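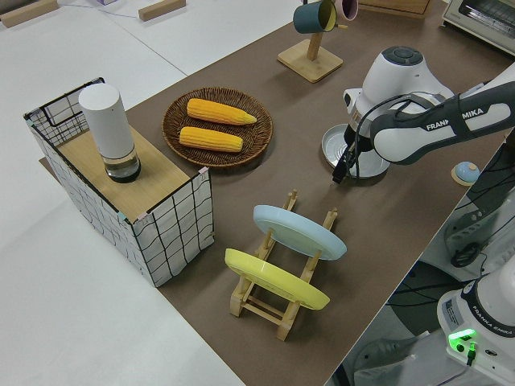
Sorting out the coffee table end of the kitchen

I spent most of Saturday, 10th June, on the one part of the kitchen I had been avoiding. When we moved to Brusside I put the coffee things, the plates and whatever else didn't have a home on the same brown tabletop, and it stayed that way through the winter. The cabinets here are shallow and there are only 3 of them, so the table has to do real work.

First job was to take everything off, wipe the surface, and put back only what gets used in a normal week. I kept a box by the door for the rest. It got the fondue set, a cake stand and a stack of lids that fit nothing.

The mug stand stayed. It's a plain wooden post on a square base, and I had been thinking of getting rid of it because I thought hooks under a shelf would be neater. But hooks mean drilling, and the wall on that side is tile. The dark teal mug with the yellow inside is my morning one and the pink one hangs behind it. The other mugs went up in the cabinet.

The dish rack is wooden too. It takes the blue plate in back and the yellow plate in front, and those are the two I reach for at lunch. I used to dry plates flat on a towel and they always had a damp ring underneath. Standing them up fixed that. If you have a wooden rack, pull it away from the wall a little and let it dry out overnight once in a while. My last one went gray at the feet.

The box with the black and white grid fabric is my favorite thing on the table. It came from a shop called Tsuchiya that was closing down, and I paid 11 dollars for it. The flat wooden top is the useful part. Things can stand on it, so you get the storage and you don't lose the space. Tea bags, filters and the spare scoop live inside. I did worry about the fabric getting splashed, but it has come clean with a cloth so far.

The woven tray was a bread tray in its last life. I had corn on it this weekend. Two ears look fine on the dark wicker, and a tray is easier to move than a bowl when I need room for a cutting board. Crumbs do get into the weave. I take it outside and knock it against the step.

The toaster oven was the hard one. I measured for a wall shelf and looked at a Marimo one that would have fit, but I wasn't going to spend that on a shelf. The oven stays in the corner, with space left around it.

Still to do: a liner for the silverware drawer, and something for the potatoes, which are in a paper bag on the floor. Sondstead has a secondhand sale later in June and I'll look for a crate there. If I find one I'll post the measurements, as a few of you asked for those last time.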